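Zarnix driver working group, Irville
Minutes, Mon 3 February

1. Memory clock. The Kamel board holds 1,916 MHz under sustained load on driver branch 2. On the older branch it drops back to 1,314 MHz once the core reaches 63 degrees. Fan curve unchanged between the two runs.

2. Firmware. Ammont has sent a revised power table. To be merged after the regression run. Older boards stay on the current table until June.

3. Shader cache. Cache is rebuilt at every start if the path contains a space. Fix under review. 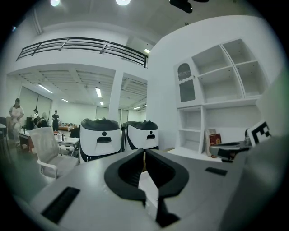
Souad Lahlou asked that the cache fix go out separately from the power table, so that any change in frame times could be traced to one or the other. Agreed.

Action: Abdelghani Alaoui to split the release branch.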